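Workshop notebook, 2024-03-28

Glue tests for the walnut tray, continued. Nasrin asked me to write down everything this time, also the failures, so the entry will be long.

We left the six test joints from Monday in the clamps overnight. Three are with the Wamwood hide glue, three with the white glue we always use. All the pieces come from the same board, and I cut them on the same setting of the saw, so the gap should be equal. I say should. On joint 4 I can put a thin paper in one corner, and I marked it with pencil so that we don't trust it too much.

Weighing: 302 g of dry hide glue left in the jar. I wrote it on the lid too.

The soaking went better than in February. At that time I used warm water from the start and the granules stuck together in a lump. Now cold water, two hours, then the pot. Temperature of the pot stayed at 60 C for the first part and after lunch it was 66, which I noticed late. The second batch smelled stronger. Joints 5 and 6 are from the second batch, please remember this when you read the results.

Results by hand, before the real pulling test:
Joint 1, good. No movement.
Joint 2, good.
Joint 3, good, but a lot of squeeze-out, I was too generous.
Joint 4, see above. It moves a little when I twist.
Joint 5, opened at the end when I took the clamp away. Clean break in the glue, no wood fibers.
Joint 6, holds, I don't know why this one and not 5.

Nima thinks the wood was too cold on 5. It is possible. The boards were by the door and I did not warm them. In the old Mirzaei notes it is written to warm both faces before gluing, and I skipped it because the white glue never needed it.

Sanding: started the tray bottom with 120 and stopped. There was a scratch across the grain which did not come out, so I went back to 80 for a few minutes. Next grit is 180, then 300 by hand, and 600 only on the rim.
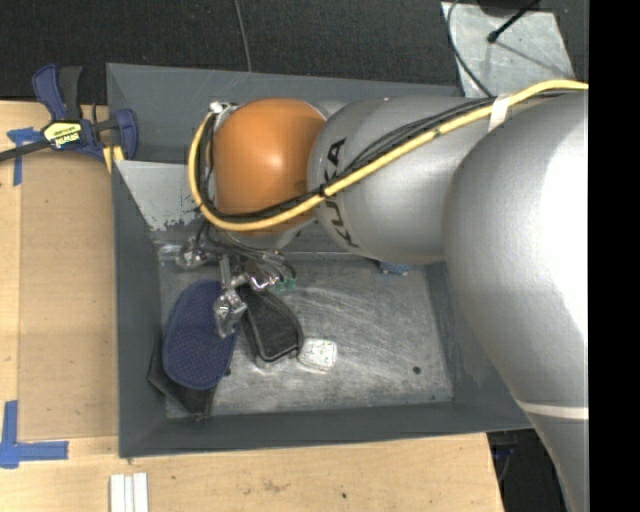
For the finish I would like to try the oil from Meltidside on offcuts first. Two thin coats, one day between them, and one offcut left without oil to compare the color. Nasrin prefers shellac. We can do both, there are enough offcuts.

To do:
- repeat joint 5 with warmed wood
- new thermometer, or check this one in boiling water
- order glue brushes (Rodiseo, catalog no. 1554)
- ask Nima where the small cauls are

The rags with oil must go in the metal can with the lid, not on the bench. I write this also for myself.

Shares 3
Comments 2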